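Refurbished server boards, single socket, with or without processor

Braruseck - used and tested computer parts, Denesden

Product group: server boards and bare chassis sets
Condition: used, inspected, grade B
Availability: in stock, small quantity
Collection: possible, by appointment

Description

We offer single-socket server boards that come out of company server rooms in our region. Each board is sold mounted in its original chassis or loose in an antistatic bag, as you choose when you order. The boards were in daily service until their owner renewed his equipment. They are not new and we do not sell them as new. You will find small traces of use, for example light marks around the screw holes or a label of the former owner.

The board is suitable for a home server, a backup machine, a test system or a spare part for a company that still runs the same model. It is less suitable for a gaming computer. The memory slots take registered server memory, and ordinary desktop memory does not start in this board. We ask you to read this before ordering, as it is our most frequent reason for a return.

Two versions

Version A, empty socket. You receive the board with no processor. The retention frame is included and the contact field has been looked at under a magnifier by our workshop. A plastic protection cap is placed on the socket before packing. Please keep this cap. If you send the board back without it we cannot accept the return, because the contacts are very easily bent on the way.

Version B, with processor. You receive the board with the processor that was in it. We take off the heatsink for the inspection, so the old thermal paste must be cleaned away and new paste must be put on. On request we do this cleaning for you, otherwise the processor is delivered with the old paste still on it and you clean it yourself. The price is a little lower in that case.

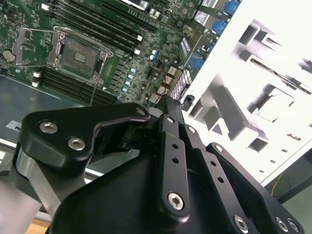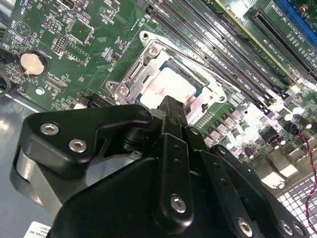

Open socket, empty and with processor.

What is checked

The inspection is done by Stijn Wouters in our own workshop. He begins with the socket, as this is the part where a used board is most often damaged. He looks for bent contacts, for paste that has gone between the contacts and for a load plate that does not close evenly. After this the board is started with our own test processor and test memory, and every memory slot is tried. A slot which gives errors is marked with a sticker and the board goes to the parts box. We do not sell boards with one bad slot at a reduced price, although customers ask for it regularly.

The battery on the board is measured and changed when the voltage is too low. The firmware settings are put back to factory values. We do not update the firmware unless you ask for it in the order form - some customers need exactly the old version.

Fan connectors, network ports and the remote management port are tested with a cable in them. Expansion slots are tested with one simple card. We do not test with graphics cards or with storage controllers, and we cannot promise that your card will work.

Fitting the processor

Work on a clean table and touch the metal of the chassis before you touch the board. The mains cable must be out. Wait a moment after you pull it out, and do not work on a carpet.

Open the lever, then lift the load plate fully, so that it stays open by itself. Hold the processor only at its sides. Compare the small triangle on the processor with the mark at the socket and let the processor down straight. It should lie flat without any pressure. If it does not, take it up again and look at the direction. Close the plate and bring the lever back under its hook. The lever needs some force and may make a creaking noise, this is normal.

Cleaning old paste

Use a lint-free cloth and isopropyl alcohol. Leave the processor in the socket with the plate closed while you clean, so that no paste can fall on the contacts. Wipe from the outside to the middle and use a fresh piece of cloth for each pass. Kitchen paper leaves fibres, and water is of course not allowed. When the metal is clean, let it dry for 3 minutes and put on a small amount of new paste in the middle. The heatsink will spread it.

Tighten the heatsink screws crosswise, each one a few turns at a time.

Cables in the chassis

If you order the board in its chassis, leave the thin cables where they are until you know what each one does. The front panel wires are not labelled on all sets. Josefien Aerts of our sales desk can send you the connection plan by e-mail when you give her the board number from your invoice. Please keep cables away from the fans before you close the cover.

Delivery

Loose boards are packed in an antistatic bag between two layers of foam. Chassis sets are heavy and are sent with Dewulf on a half pallet, the driver brings them to the door but not up the stairs. Loose boards leave us within 4 working days. For chassis sets it can take up to 15 working days, depending on the route.

Orders that come in on Sunday are treated with the orders of the next working day.

Warranty and return

You have 3 months of warranty on the board and on the processor of version B. Bent contacts are not covered once the protection cap has been removed, so please look at the socket directly on arrival and write to us the same day if you see something wrong. A photo taken from above with good light is enough for us to decide.

Also in this group

Plondar heatsink with mounting frame, used
Thermal paste, small tube
Registered memory, tested in pairs
Socket protection caps, sold per piece
Rail kit for chassis sets, without screws

Questions about compatibility can be sent with the contact form. Please write the exact name of your processor and your memory, as it is printed on the part.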